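Flelico Travel Guides - Editorial Planning Meeting
Minutes, December
Start: 10:00 a.m.
Present: Vidar Nyberg (chair), Cameron Ellery (minutes), city guides desk, web desk

1. Previous minutes
Approved with one correction. The Mollilau ferry piece is assigned to the web desk, not to city guides.

2. Weekend guide series
V. Nyberg presented the revised outline for the Mollilau weekend guide. The series will run to seven parts. Each part covers one neighborhood and is limited to 800 words, excluding opening hours and transit notes. The harbor part is complete. The old town part is waiting on confirmed hotel rates.

C. Ellery asked whether day trips should be counted as separate parts. Agreed that they go in a sidebar.

3. Long-form itinerary
The four-day itinerary stands at 3000 words. Agreed to keep it at that length and split it across two pages. Restaurant listings move to the second page. The Hwang tea house entry stays in, subject to a check on winter hours.
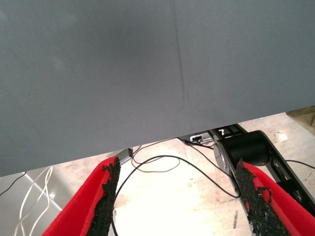 Gray surface and pale floor.

4. Booking links
The web desk reported that links through Jomik open the general search page when no travel dates are entered. Two options were discussed: preset dates, or a plain link to each hotel's own site. Plain links will be used until the next review - no change to links already published.

5. Reader mail
Several readers asked for luggage storage details near the main station. To be added to the transit notes. A request for a printed edition was noted and not taken further.

6. Actions
V. Nyberg: obtain old town hotel rates.
C. Ellery: confirm Hwang winter hours; cut day trips to sidebar length.
Web desk: replace Jomik links in unpublished drafts; add luggage storage details.

Meeting closed at 11:15 a.m.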